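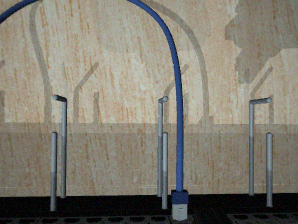 How to find out whether your broadband is slow before you pay someone to fix it

By Roos Van Dijk

Every few months somebody rings to tell me my internet is too slow for modern life. Last time it was Urnora, who wanted to move me to a package with 800 megabits a second. I asked what I would be able to do with it that I couldn't do already. There was a pause, and then I was offered a free month.

I don't doubt that some people need the top package. I do doubt that many of the people who have it know whether they're getting it. What follows costs nothing apart from an evening and possibly one cable.

Step 1. Find out what you were sold

Dig out the contract, or the email that stands in for one. You want the minimum speed, in writing. The "up to" figure on the advert can be ignored, as can anything with the word "ultra" in it. If you can't find a minimum, ask for one by email and keep the reply.

Step 2. Take the wifi out of it

Plug a laptop straight into the router with a network cable and turn the laptop's wifi off. People skip this step and then complain about the wrong thing. A speed test over wifi from the back bedroom tells you about your walls.

Ignore the gold-plated cables. Any plain one marked Cat 5e or better will do for a test like this, and I've yet to see the difference the expensive kind is supposed to make over the length of a desk. If the little plastic clip has snapped off, use another cable, as a plug that creeps out of its socket will give you nonsense results.

Step 3. Test more than once
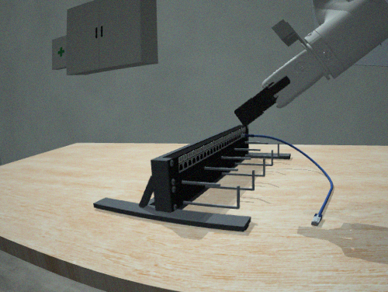 5 min read

Run the test in the morning, again after tea and once more late at night. Close everything else first. Cloud backup is the usual culprit, followed by a games console updating itself in another room. Write each result down with the time next to it.

My neighbour Remo Longo did this in July and got 440 in the morning and 17 in the evening, on the same cable and the same laptop. One of those numbers was the one his provider liked to quote.

Step 4. Work out where the trouble is

If the wired result is good at all hours and the wifi is poor, your line is fine and a faster package probably won't help. Move the router out of the cupboard. Try that before you buy boosters – I've had two sets, and one of them made things worse.

If the wired result is poor at all hours, try a different socket on the router and a second computer if you can borrow one. An old laptop may simply be unable to go any faster.

If it's only poor in the evening, the likely cause is further up the line, and you have something to complain about.

Step 5. Complain in writing

Send your list of times and results next to the minimum from Step 1, and ask what they intend to do. You will be told to switch the router off and on. Do it, test again and send that result as well. Ask in the same email whether you can leave without a fee if it isn't put right, and by what date.

What about wiring the house?

Min-kyu Heo wrote in to ask whether a proper wired setup, with a patch panel and a socket in every room, is worth having. If the floorboards are already up, perhaps. If you only want one television to stop freezing, run one cable to the television and see how you get on.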